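The Harness

The club met in the basement of the engineering building, in a room that had been a darkroom once. The sink was still there. Next to it stood the surgical robot the school had bought used, and on the other side of a curtain stood the console, with a chair that did not go up or down.

I joined in my second year. I was not studying medicine. I was studying controls, and the club needed a person who could write code that would not hurt anything. They had two pre-med students, a mechanical engineer, and a woman from the textile department who was better at knots than all of us.

The competition was in May. It was called the Lerner, after the company that paid for the lunches. Each team had to close a line of stitches with two instruments, and part of the work had to be done by software, with no hands on the controls. You got points for spacing and for knots that held. You lost points for every pull on the tissue above a set force.

Our software was called Harness. It had been named by students who had already graduated, and the comments they left in it were not helpful. One said "do not change this number, ask Pliner." Pliner was not in the directory. The number was 52. I left it alone.

Harness could pass a needle. It could not tie. It would make the loops around the jaws and then, when it reached for the tail, it would lose track of which dark line was the tail and which was the rest of the thread. Then it stopped and waited. It was polite about it. A line of text came up on the console asking for the operator, and the operator tied the knot by hand.

We practiced that way for weeks. I sat in the bad chair with my face in the viewer, and the textile student stood beside me and watched the monitor.

"You're letting go too early," she said.

"I'm not letting go. It is."

"Then it's letting go too early."

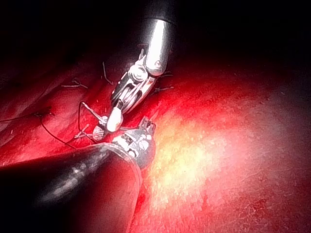
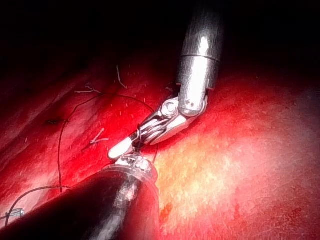

Two instruments, one thread.

THE HARNESS
Fiction
By M. Tôn
April 2026

She asked to see how the software found the tail. I showed her. It looked for the end of the line, and when it found an end it went there. She said that was the trouble. In any row of stitches there were ends all over the place, the cut ones from before, and they all looked the same if an end was all you wanted.

"How do you find it?" I asked.

"I don't find it. I never stop knowing where it is."

I wrote that on the whiteboard and looked at it through most of a night. Then I took out the part that searched. In its place I put a part that started at the needle when the needle went in and kept hold of the whole thread in memory, every bend, and updated it as the instruments moved. It was slow. The mechanical engineer said it would cost us time, and the rules gave each team only 70 minutes.

On the first try it tied half a knot and stopped. On the next it wrapped the jaws, reached, took the tail, and pulled. The force reading went up and stayed under the line. I had my hands in my lap. The textile student leaned in close to the monitor.

"Do it again," she said.

It did it again. One of the pre-med students came through the curtain with a sandwich and asked who was driving. I told him. He put the sandwich on the edge of the sink and watched the next one standing up.

We finished 4th at the Lerner. The team that won had a newer machine and a coach. Harness tied all its own knots but one, and on that one it put up its line of text and asked for me, and I went to the console and tied it by hand. The judge wrote something down.

Afterward we carried the cases back to the basement. I opened the file to add a note for whoever came next. I wrote down how the thread memory worked and which parts were slow. Then I scrolled up to the old comment. I had never found out what the number did. Under it I typed "still don't know, still 52," and saved it, and she turned off the light over the sink.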